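Disengagement counts are the wrong number

March 1, 2024
23 comments
518 shares

The regional pilot at Macapagal has now published its second summary, and the headline figure is again the number of times a safety driver took control of an automated shuttle. The figure fell to 2 in December. Flodamby, the operator, has treated this as evidence of readiness. I don't think it supports that reading.

A disengagement is a decision made by a person. It depends on the driver's instructions, the length of the shift and how the employer treats an intervention on Monday's report. A cautious driver produces a high count and a timid rulebook produces a higher one. Neither tells the licensing authority how the vehicle behaves when a cyclist leaves the kerb beside a parked truck.

The denominator is no better. Flodamby's December count covers 600 kilometres, nearly all of it on the loop between the Okero car park and the ferry terminal. The loop has no unsignalised right turns across traffic. A vehicle that completes it without help has been tested on that loop.

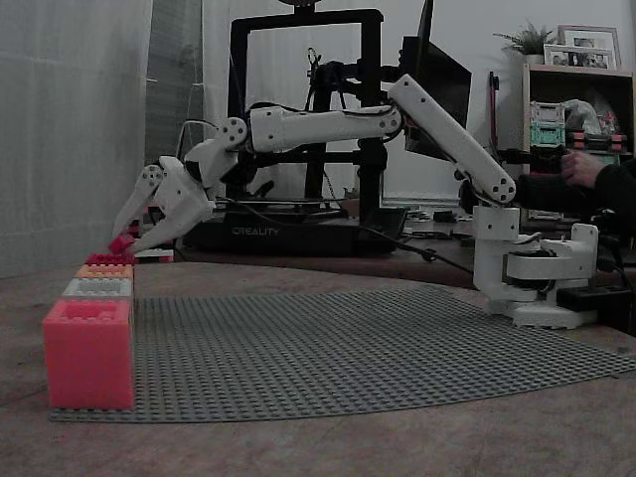
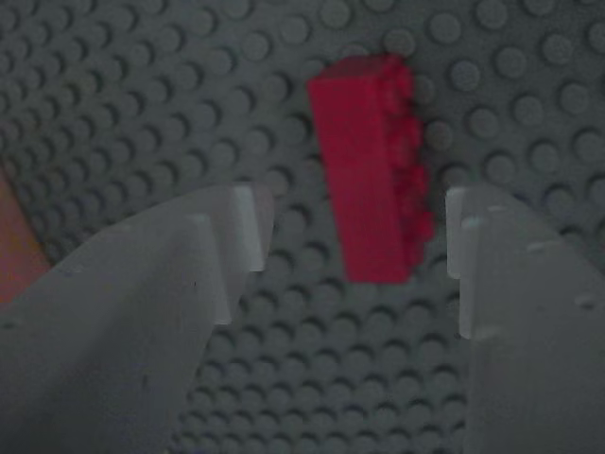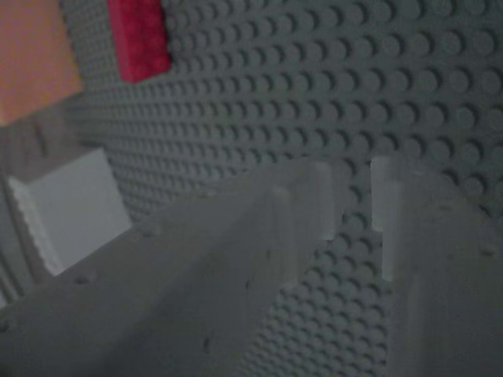 Talard, which runs the competing trial, reports by scenario: roundabout entry, merging, pedestrian at a marked crossing, pedestrian elsewhere. The tables are dull and some of the cells are empty. An empty cell is useful, as it states that the manoeuvre has not been attempted. Jeferson Honorato argued in his submission to the review that empty cells should be a mandatory part of any permit application, and I agree with him, although I would go further and require the software version beside each result. A pass recorded two releases ago should be marked as such.

The usual objection is cost. Scenario logging needs staff to label events, and smaller operators say they can't carry it. That may be so - but the labour is modest next to the price of the sensor array on a single shuttle.

The permit renewal should be deferred until Flodamby supplies results in this format, with the weather and light conditions recorded for each run.

Share this 518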